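FOR IMMEDIATE RELEASE
23rd May

Setcombe opens orders for the Usoneck hand-held gripper kit

Hi from all of us at Setcombe! I've written a lot of these announcements over the years and this is one I've been itching to send. Starting today you can order Usoneck, our two-handed kit for recording manipulation tasks, and you don't need a robot arm in the building to use it.

If you train robot policies for a living you already know the problem. Teleoperation is slow, arms are expensive, and the people who are best at a task are usually the worst at driving a leader arm through it. With Usoneck you pick up a gripper in each hand and just do the job. The fingers open and close on a trigger, each gripper has its own camera, and a head-level view takes in the whole table. Everything lands in one session folder with matched timestamps — no hand-stitching three video files together at midnight (I've done that, and I don't miss it).

We shipped the pilot units in December to 7 labs and got back a long, blunt list of complaints. The trigger spring was too stiff. The cable came out at an angle that fought your wrist. The old finger pads slipped on anything round, and kitchen tools were the worst of the lot! All three have been reworked for the version on sale now.

Kitchen tools are still what I like to practice with, so the starter task set leans on them. One of the tasks uses a whisk and a mug tree, and it's a good one for new operators because the handle is chunky and the wire end isn't.

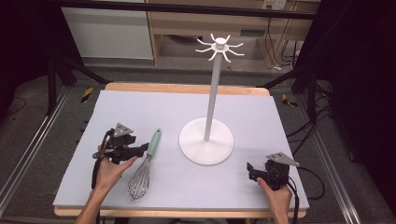
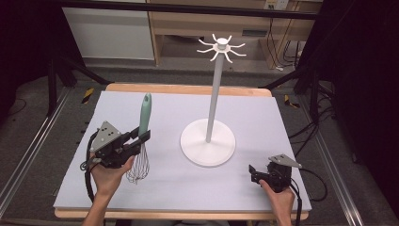 The first two are the head-level view, with a gripper in each hand.
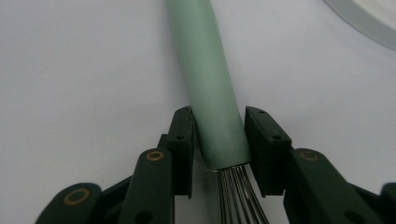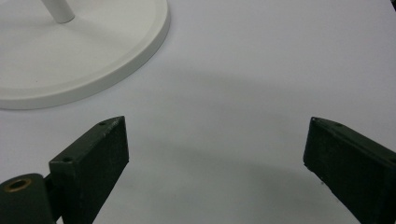 Aliyu wrote back after the pilot that the hardware had been the easy part, and that what the team really wanted was a quicker way to throw out bad takes: "We'd record all morning and spend the afternoon deciding what to keep. Give me a delete button I can reach without putting the gripper down." Fair enough! A double squeeze of the trigger now flags the last take, and flagged takes go into their own folder so you can look them over later or dump the lot.

The review software comes from our friends at Tarkik and it's included for the first year. It plays the gripper views and the head view side by side, lets you trim the start and end of a take, and exports to the usual training formats. I'm not a fast editor and I got through 200 takes in one sitting with it, coffee breaks included.

What's in the box: two grippers, a spare set of finger pads, cables, a foam work surface, a calibration card and a printed quick-start guide. The head camera mount is sold separately, as plenty of you have told us you've already got one you like.

The first production run is 200 kits. Pilot labs get first pick, then it's open to everyone in the order we hear from you. Replacement finger pads come in packs of 33 — an odd number, I know, it's how many fit on a sheet.

To order, or to borrow a demo kit for a couple of weeks, use the contact form on the Setcombe site and put Usoneck in the subject line. Schools and nonprofits should mention it when they write, and we'll send the education price list.

Press contact: Setcombe product desk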